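Let the Slow Folders Teach

By Nele Albers

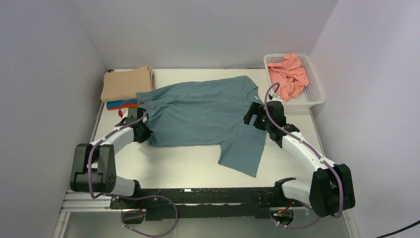 A T-shirt on the table between the two arms, with folded cloth at the back left and a basket at the right.

Most arguments about teaching robots are about how much data you need. I think we should argue more about who does the teaching.

At Erholm, where I supervised shirt folding by remote control until August, the rule was speed. Operators were ranked by finished folds per shift, and the target for the project was 1,000 demonstrations. We hit it early. Then we trained on it, and the arms learned to snatch at hems, miss, and snatch again. They had picked that up from us.

Fredy Apaza was at the bottom of the ranking the whole time. He moved one arm, stopped, looked, and moved the other. He smoothed a sleeve before he picked it up. When Volker Heitmann retrained with only Fredy's 59 recordings, the folds came out better than anything the full set had given us. I would not build a theory on one garment and one operator, but I would change a pay scheme on it.

The usual reply is that more data will wash out bad habits. Maybe it will, for a company that can afford to wait. A small shop pays for every hour an operator sits at the controls, and an hour of hurried grabbing costs the same as an hour of careful work.

There is also the matter of credit. Folding laundry is treated as something anyone can do, so the people hired to show it are paid as if anyone could. Good demonstrators should be trained, kept on and named in the reports - the same as the people who write the code. Erholm still ranks by speed.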